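Project Wastis: sorting out the cup station

So by August I was pretty much living at that table! Our project was about how people set out cups for a shared drinks corner, and whether a holder makes it any quicker than just grabbing from a pile. Milagros Figueroa took the timing and I did the handling (my choice, I like fiddly stuff). We ran 21 rounds with the holder and then 21 without it, and I got way too competitive by the end. My one gripe is that I kept reaching for cups with my left hand when the plan said right, so we threw out two rounds and did them over. Tahira Sial has the full timing sheet if you want it.
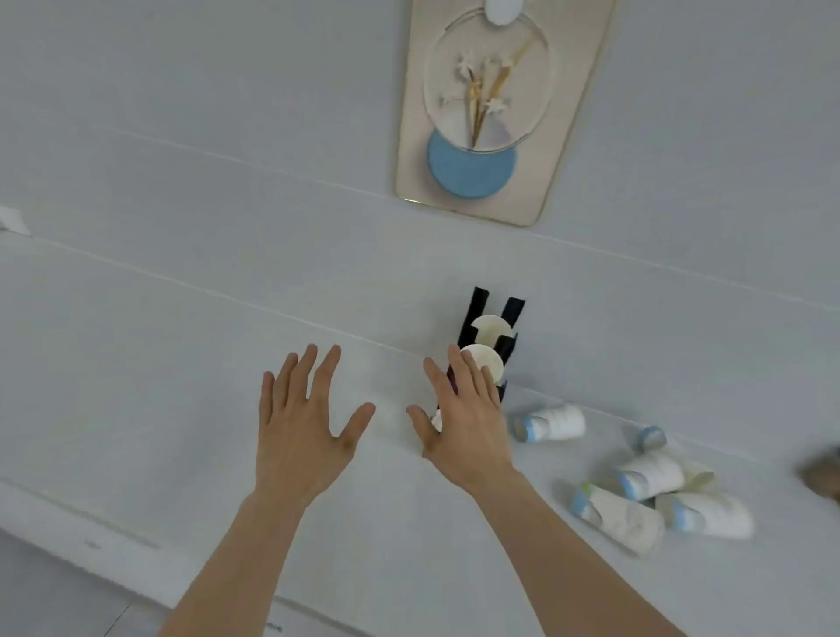
Both hands open over the table, with two cups in the black holder.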